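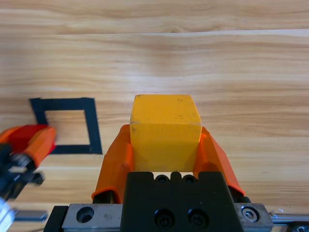
# Do painted blocks wear evenly by color?

Project report, April

## Why we picked this

The Disport toy library lends out mixed tubs of painted blocks, and the card inside each tub says the paint is "made to last as long as the wood." We didn't believe it. Every block any of us remembers from childhood had bare corners. The card also says all the colors wear the same, and that seemed easier to check than a lifetime of wood, so it became our question.

We borrowed tubs made by two companies, Dosden and Sustik. Together they held 1244 blocks. We threw out any idea of inspecting all of them after the first afternoon, when it took us most of an hour to agree on what a chip is.

## What counts as a mark

We ended up with three kinds:

- **Chip:** a bit of paint missing, even if the spot is tiny
- **Scuff:** something on the surface that doesn't wipe off with a dry cloth
- **Worn edge:** an edge that feels rounder than the others on the same block

The third one is weak. Plenty of blocks leave the factory with rounded edges, and we had no new ones to compare with. We kept it on the form, but I wouldn't put any weight on it.

Yellow was the color we argued over most. Dark specks show up on it right away, so a yellow block gets marked down for things you would never notice on a darker one. That is a problem with our eyes and our method, and the totals can't fix it.

## Setup

We pulled 223 blocks without looking into the tubs. The plan was to place each one in a square of black tape on the table, turn it face by face, and write down the marks. The square was there so that every block got checked in the same spot under the same light.
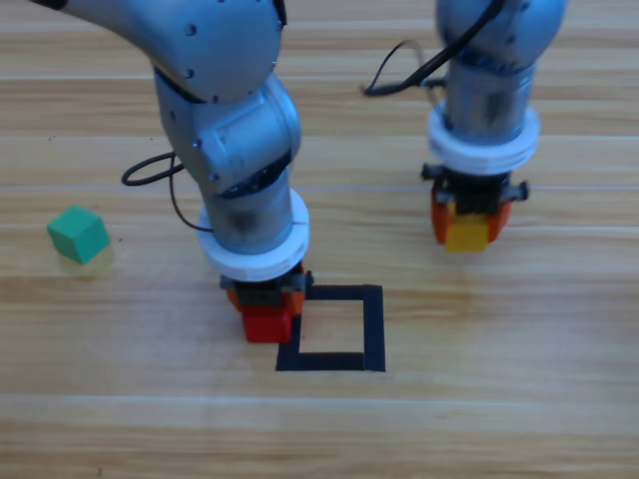
*Fig. 1. Red cube just outside the taped square.*

The square helped less than we hoped. The tabletop has a striped grain, pale in some places and tan in others, and small specks of its own. Twice we logged a speck as a scuff and later found it was on the table. Plain paper would have been better. I said so at the time and was outvoted, and I would like that on record.

## Results

Of the 223 blocks, 101 had at least one chip. That is a little under half. The chips were mostly along edges, which anyone could have guessed.

By color, yellow came out worst and green came out best. It would be easy to stop there and say green paint is tougher. I don't think we can. Our sample had more cubes in yellow and more long blocks in green, and a cube probably gets handled in a different way from a long block. We also have no idea how old any of the tubs were. Disport doesn't keep dates.

The greens were awkward to sort in the first place – some were closer to teal, and the form only had one box.

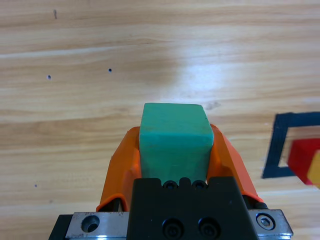 A comment on our draft said that a small chip near a corner shouldn't be scored the same as a bare face, and that if we scored by size the gap between yellow and green might disappear. That's fair. We had no size column, so we can't go back and check without borrowing the tubs again.

## The Pap score

Our class uses the Pap sheet for rating wear, a scale from 0 to 5. We gave the whole sample a 2. Two of us wanted a 3. The sheet says "light wear from normal use" for a 2, but nothing on it explains what normal use is, so I'm not sure the number means much.

## What we can say

The claim on the card about paint lasting as long as the wood is false for the blocks we pulled, unless 101 chipped blocks somehow don't count. The claim about colors is still open. Our numbers lean against it, but the shapes are mixed in with the colors and we can't separate them.

If another group takes this on, use only cubes, split the greens into two boxes on the form, add a column for chip size, and cover the table.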